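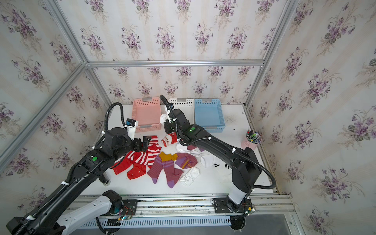
How long does it take a beginner to teach a pair of robot arms to sort socks? In our club it took most of a semester, and a good part of that went into learning to drive the arms smoothly ourselves.

I joined in June, when Nives Zuccaro talked me into it over coffee (she is very hard to say no to, and I'd had a slice of her cake by then). I'm the oldest one in the room and I still get called "Professor," though I've never taught anything in my life! Leonardo wrote most of the code, Samuele looks after the cables, and I match socks, a skill I picked up raising three kids.
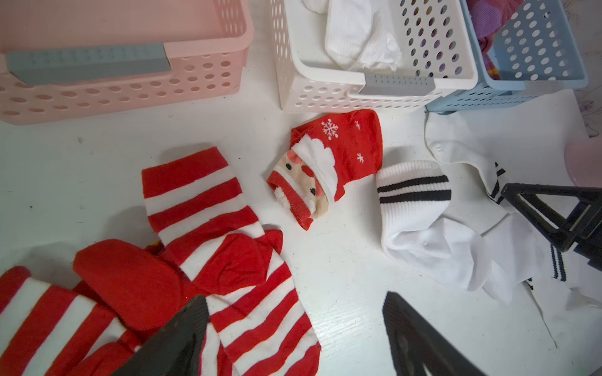
What surprised me most was how much we argued over the rules. Does a striped sock go with the plain ones of the same color? Samuele said yes, Leonardo said absolutely not, and we lost almost 2 hours to it one evening, with the pizza getting cold and Nives drawing charts on the back of the box. We settled on sorting by main color and leaving the stripes alone, and I'm still not sure I agree.

We show our work at Tarnel next month along with nine other clubs, and I'm more nervous than the kids are. Hernán Valderrama has offered to drive us all over in his van, bless him, so now I just need to remember to pack the spare socks and something for everybody to eat.
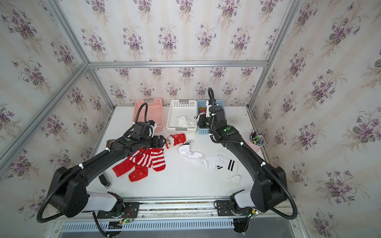
Sock practice at the club, both arms at the baskets.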